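What the Wrapper Is Made Of

August 2021

A snack wrapper weighs a few grams and may contain five layers. The outer film carries the ink. Beneath it sits an adhesive, then a metallized barrier that blocks oxygen and moisture, then a sealing layer that melts at a lower temperature than the rest. Each layer is recyclable in principle. Bonded together, they are a contaminant.
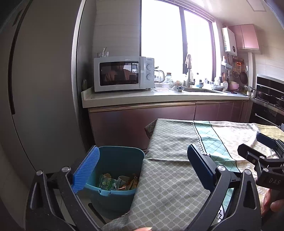

Wilel, a sorting plant that opened in 2015, handles up to 690 tonnes of household material a week. Its optical sorters read the near-infrared signature of whatever faces the sensor. A laminate often reads as its top layer, so it is ejected into the polypropylene stream and lowers the grade of the bale. Small pieces fall through the screens with the broken glass.

Two remedies are being tested. Hosimik, a film converter, has replaced its mixed laminate with a single polymer and a thin oxide coating. Oxygen transmission is higher than in the old film, and shelf life for salted products drops to 182 days. Seal temperature has to be held within a narrower band, and line speeds have been cut to match. 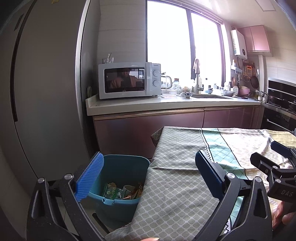
Vrabec takes the other route and dissolves the laminate in a heated solvent, recovering the polyethylene first. The pilot unit at Stemach has run since February on batches of 2000 kilograms. Solvent loss per batch is the figure that decides the operating cost, and the company has not published it. Printed film also has to be de-inked beforehand, or the recovered resin comes out grey and is sold for pipe and pallets.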